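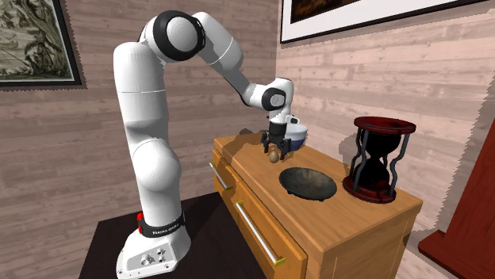
When should a robot task be tested in simulation before it runs on a real arm?

Any time the task, the gripper or the layout changes. At Jukent that means a set of simulated trials first, then a slow run on hardware with a person at the stop button.

Speaker notes: Farzana Gunawardena, June session

Slide 1. Introduce myself. I look after test practice at Jukent. The talk is on house rules for simulated pick and place. These are our own rules. They don't replace the safety standards your site has to follow.

Slide 2. Write the pass condition before the first trial. "Picks up the object" is too loose. Say how high it has to be lifted and how long it has to be held. Say where it has to end up if it's a placing task.

Slide 3. A clear spot in the sim is easy to grasp from. Household scenes have bowls and ornaments near the target, and those should stay in for testing. Contact with anything other than the target gets logged, even when the pick succeeds.

Slide 4. Run 150 trials per layout. Change the start position of the object each time and save the random seed. If the seed is missing, the trial is thrown out. Pause here, people usually ask about this one.

Slide 5. The Willer review. We went back over 693 old trials and found 14 marked as passes with no pass condition on file. All of them were rerun. Mention that Rukia and Weerakoon now use the same log sheet.

Slide 6. Approach rules. Stop above the object before closing in. Set the speed limit for the last part of the move in the config file, where a reviewer can see it. Don't tune it by hand between trials.

Slide 7. Moving to hardware. Two people sign off, and one of them must not have written the task. First run is at reduced speed. Keep sim results and hardware results in separate tables.

Slide 8. Questions. If there's time, show the blank log sheet and go through the contact column. Copies are on the side table by the door.

We use cookies to remember your settings and measure visits to this site. Accept all | Manage preferences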